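Molholm Counter Tasks: data card and readme

Last edited 10 February 2022

What this is

A set of simulated episodes in which a single arm handles small things on a kitchen counter. It was put together for the trial at the Molholm site, where Plerkaren wants to know whether the tidying and setting-out part of the kitchen hands' shift can be given to a machine. The set is named for the site, but nothing in it was recorded there. Please keep that in mind when somebody quotes a number from it in a meeting.

There are 1000 episodes, of which 500 were held back for testing. Each covers one of 7 tasks. The task list came from the project office. The kitchen staff were shown it after it was final, and their main comment was that most of the list is the easy bit of the job.

What an episode holds

Joint positions, gripper state, one rendered view, and a one-line instruction in plain English. The counter, the objects and the wall colour are shuffled between episodes. Some of the mixes are odd. Food sits beside lumber, and nothing is ever sticky unless you count the soap.
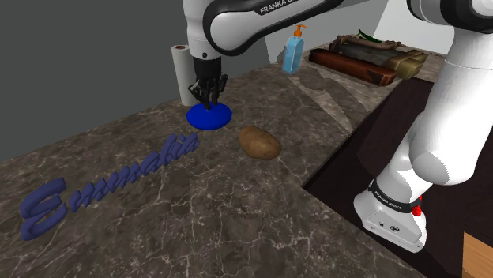 Rendered view, Franka arm with the gripper over the blue disc. Potato, paper towel and pump bottle also on the counter.

What it doesn't cover

People. No episode has a second pair of hands in it, and at Molholm there are usually several at the same bench. Any claim that the arm can "work alongside" staff needs evidence from somewhere else.

Interruptions. A kitchen hand drops what they're doing when a delivery turns up, then comes back to it. Our episodes run start to finish.

Cleaning the arm itself. Somebody will have to do it, and it isn't in anyone's position description yet.

Labels

Success is judged by a script that checks where the object ended up. It doesn't check whether a person would have been happy with the result. A plate left hanging over the edge of the counter can still pass. We raised this with Hudatness, who wrote the script, and the fix is listed as open.

Use and misuse

Fine for: comparing grasping methods, testing a training pipeline, teaching.

Not fine for: rostering, estimating labour saved, or deciding how many hours to cut. The McIver summary did all of these using an early copy, and we asked for that section to be taken out. If you have the version with the savings table, don't pass it on.

Known problems

Shadows are softer than under the site's lighting.
Instructions were written by two people with different habits, so "put" and "place" mean the same thing.
Object weights are guesses.

Licence

Internal research use. Ask before sharing outside the project.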